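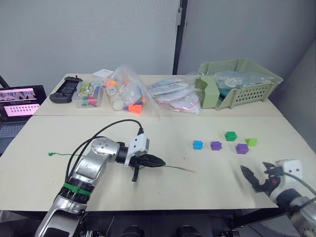 About Landurwood

We sell threading and lacing sets: small plastic blocks, a green cord, and a short sheet of suggestions you can ignore. Sigita Mets started the shop in Drarkville after buying too many toys that promised to make her kids smarter. None did. We make no such promise, and we'd be wary of any company that does.

What we will say is that getting a cord through a block is fiddly, and some people like fiddly. Some don't. Maarja Lill, who answers our email, will tell you to save your money if your child hates beads. 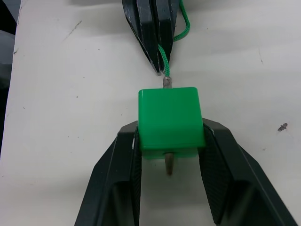 Cords are where most cheap sets go wrong. The end frays, the knot slips, and the blocks go under the couch. We tried 61 cords before settling on one, and I still wouldn't call it perfect. It tangles if you put it away in a hurry.

We're also asked if color matters. Blue, purple and green are easy to tell apart across a table, and that's as much theory as we have.

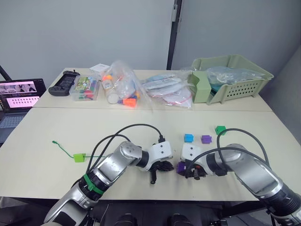 The shop is two rooms on Laxdal Street, open to visitors except in December. Bring a set that's missing pieces and we'll sell you singles. We don't do gift wrap, loyalty points or a newsletter.

Rimantas Ramanauskas, for Landurwood
Page last changed 3/29/23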